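Wed 1 March

So I finally gave in and joined the language exchange at Bekine, the café by the old tram stop, and I've been three times now and want to write it down before I forget how bad I was at the start!

I signed up for Mandarin. I took a year of it in college, a very long time ago, and in my head I was still decent at it. Then Carmela Garrido sat me down at the beginners' end, asked me what I'd had for breakfast, and I told her (with a lot of confidence) that I had eaten a cup. The words for cup and bread aren't even close. I don't know what happened. She was very nice about it.

The way it works is you pay for a coffee and sit with whoever speaks the thing you want, and halfway through the evening you switch and they get to practice on you. My partner most weeks has been Nicanor Casado, who's learning too but is miles ahead of me. He does flash cards on the bus and it shows. I bought a set of 240 blank ones at Pondico on the way home that first night, and I've filled in maybe a third. My handwriting in characters looks like a kid drawing fences.

Here's what I've found out so far. Speaking is scary but it comes back faster than I thought. Tones are still a coin flip for me. Reading is the part I really like – I'd forgotten that. I can sit with one line of print and a dictionary for half an hour and be perfectly happy, and I never once felt that way about Spanish in high school. There's something about spotting a bit you know inside a character you don't, and then looking it up and finding out you were nearly right (or completely wrong, which is more usual).

I tried one of those graded readers, the kind with a little story about a girl who goes to visit her grandmother, and I got bored by page six. Grandma makes dumplings. They eat the dumplings. Fine! But Carmela's advice was to go pick up real books, any real books, and just read the covers. Titles are short, the print is big, and you get words like "theory" and "practice" that turn up all over the place once you know them. I've been doing it in the secondhand place on Vasiliu Street on my lunch hour, and the man at the desk has stopped asking if I need help.

My new rule is one cover a day, written out by hand, and then I say it aloud in the kitchen. I'm up to "machine," which I'm pleased with, because it's sitting inside the word for airport and the word for cell phone too, and now I see it everywhere.
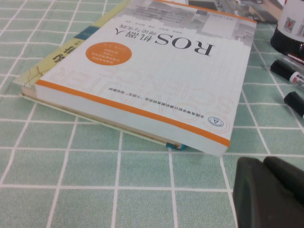
Anyway, the next exchange night is a potluck and I've promised to bring something and explain how I made it, in Mandarin, to a table of people. I'm thinking scrambled eggs with tomatoes, mostly for the vocabulary. If any of you have a recipe with very few verbs in it, please leave it in the comments!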